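Plolora Trajectory Tools: Frequently Asked Questions

General

What does Plolora do?

Plolora takes recordings from hand-held gripper devices and turns them into training episodes for manipulation policies. It handles time alignment, pose estimation, jaw width extraction, segmentation and export. It does not train the policy and it does not drive a robot. For execution on an arm, use the Rostellow controller or any other client that accepts end-effector poses with a jaw width.

How does Plolora relate to Petridis and Rostellow?

Petridis is the episode format: one directory per episode, with a video stream, a pose table, a jaw table and a metadata file. Plolora writes Petridis episodes. Rostellow reads policy output and converts it to joint commands. The three are versioned separately. The compatibility table in the release notes lists which combinations have been tested.

Which version should I install?

Version 2 for all new work. Version 1 recordings can be migrated with the "upgrade" command, which rewrites the metadata and leaves the video untouched. The old jaw tables are kept next to the new ones until you run "clean".

Recording and pose

What clock does Plolora use?

The camera clock of the primary device. All other streams are resampled onto it. If two devices were used in one session, name one of them as primary in the session file. If you do not, Plolora picks the device whose stream started first and prints a warning.

How are two devices put in the same coordinate frame?

Each device is tracked on its own, and the two maps are then joined through shared landmarks. This needs overlap: both cameras have to cover the same part of the room at some point in the session. A slow sweep with each device before the first grasp is enough in most rooms. If the join fails, the episodes are still written, but with the field "frame_shared" set to false. Do not train a two-arm policy on those.

Why does the pose drift over bedding and other cloth?

Two causes are common. Repeated prints produce features that match in the wrong place, and soft surfaces shift when something is lifted off them, which breaks the assumption that the background is fixed. Set "static_prior" to "room" so that walls, windows and furniture edges are weighted above anything close to the jaws. The setting costs some accuracy when the camera points straight down and no room structure is in view.

Perception

How does the object mask deal with clear plastic and glossy wrapping?

The mask model works on color and edges only, with no depth input. Clear film gives it two sets of edges: the wrapping and whatever is inside. By default the mask follows the outer edge. This is the right choice for grasping, as the jaws make contact with the film first. To get the inner edge, set "mask_target" to "contents". Expect the inner mask to flicker when glare moves across the film. Printed packets are easier, although a busy bedspread behind them can still pull the mask outward. 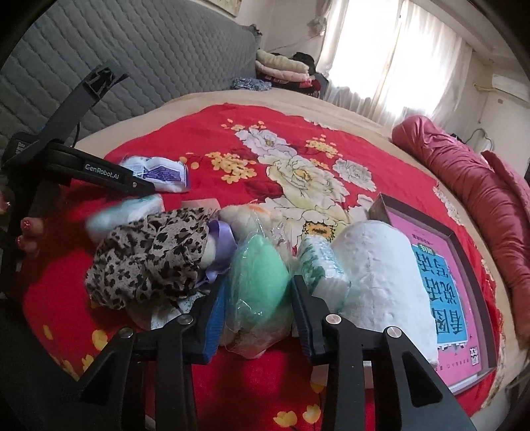
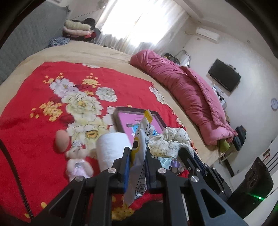
Two moments from one bedroom session, with a plastic-wrapped green object between the jaws in the first and a snack packet in the second.

How is jaw width measured?

From the image. Plolora locates the blue pad on the inner face of each jaw and converts the distance between them to millimeters with the calibration file. A pad that is seen at a steep angle or partly hidden is filled in from the linkage model, and the sample is marked "inferred" in the jaw table. Inferred samples are safe for training. They should not be used to tune the contact threshold.

What happens if an object in the background is also blue?

The pad search is limited to the region that the jaws can reach, so most background color has no effect. A blue item held between the jaws can still cause a false reading. Turn on "pad_shape_check" for those sessions. It rejects any candidate that does not fit the pad outline – at the cost of more inferred samples.

Does the second device get masked out?

Yes, when it is listed in the session file. The housing, strap and cable of a listed device are excluded from the tracking features and from the object mask. Hands are excluded by default as well. A device that is missing from the session file is treated as part of the room, and a moving one will damage the pose estimate.

Can Plolora read text on packaging?

No. Barcodes and printed text are passed through with the video and are not decoded. If your task labels depend on product text, add them by hand or run a separate reader on the exported images.

Segmentation and export

How does Plolora decide where an episode starts and ends?

It looks for a closing of the jaws followed by a rise in the pose track, then for an opening. The start is placed 20 samples before the closing begins. Sessions with many small items close together tend to produce short false episodes when the operator adjusts a grip. Raise "min_hold" if you see these.

Can I edit the boundaries?

Yes. Open the session in the viewer, drag the markers and save. Edits go to a separate file, so running segmentation again does not overwrite them. To drop an edit, delete its line in that file.

What does error 137 mean during export?

The process was stopped by the operating system, nearly always for lack of memory. Lower "export_workers" or shorten the video chunk length. Episodes that were finished before the stop are kept, and the next run continues from the first incomplete one.

What action space is exported?

End-effector pose relative to the previous sample, plus absolute jaw width. Absolute poses are also written, but the Rostellow loader ignores them unless "use_absolute" is set.

Planning and control

Can the same policy run on an arm with a different gripper?

Only if the jaw geometry matches. Rostellow scales the jaw width to the target gripper, but it cannot correct for a different finger length or pad shape. Check the tool offset first. A wrong offset shows up as a constant miss in one direction.

Does Rostellow check for collisions?

It checks the arm against itself and against boxes you define in the workspace file. It has no model of loose objects. A cluttered surface should be given one box with its top set just below the lowest grasp height.

Where do I report a bug?

Use the Prelladico issue tracker. Attach the session file, the log and the metadata of one affected episode. Leave the video out unless it is requested.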